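The Case for the Boring Form
By Davina Moffat
15 March 2023

Most office forms fail at the same point, and it is rarely the wording. It is the size of the space left for the answer. A box made for a surname gets used for a street address, and someone downstream has to guess at the last word.
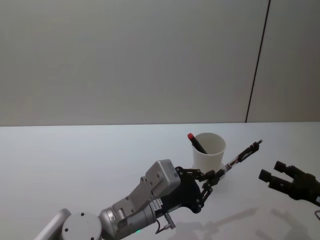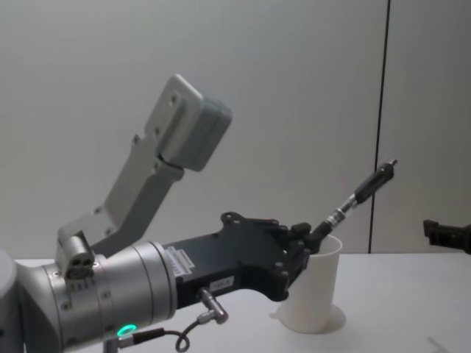
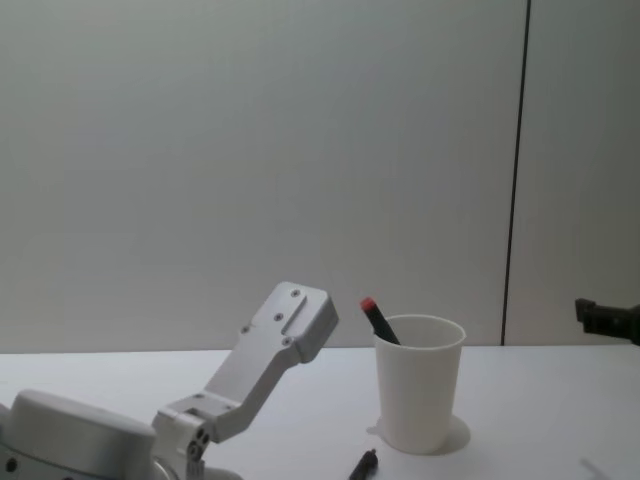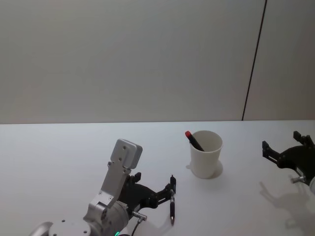
White tabletop, four views.

I spent eight years processing intake forms for the Saldale water district. The connection request ran to two pages and had 33 fields. In July we pulled 700 completed copies and sorted them by whether a clerk had needed to call the applicant. The field that caused the most calls was "Date," with no indication of which date. Applicants gave the date of signing, the date they wanted service, or the date they moved in. Each answer was reasonable.

The district then moved to Filloma, a form package that rejects incomplete entries. Calls went down. Wrong entries went up, which the monthly report did not show, as it measured only completeness. A required field will get filled. People type a period, or "none," or their own phone number a second time.

My position is that a blank should be allowed to stay blank. A blank tells the clerk that the applicant did not know or did not understand. A forced entry removes that information and puts noise in its place - and the noise looks like data. Paper had this one advantage, and most replacements gave it up without discussion.

The fix costs little. Make a field required only if the request cannot be processed without it. By my reading of the Saldale form, that covers name, service address and one means of contact. Everything else can be optional, with a line of plain text stating what it is used for. Size the boxes by the longest real answers on file. Test the draft on people outside the department.

Comments

Kwadwo Bonsu: Agree on blanks. Our billing system stores a blank and a zero as the same value, so the problem goes deeper than the form.

Zofia Makowska: Would you keep the signature date? Our auditors reject anything without one.

Bradley Sugden: Label it "Date signed" and leave it required. Same form otherwise.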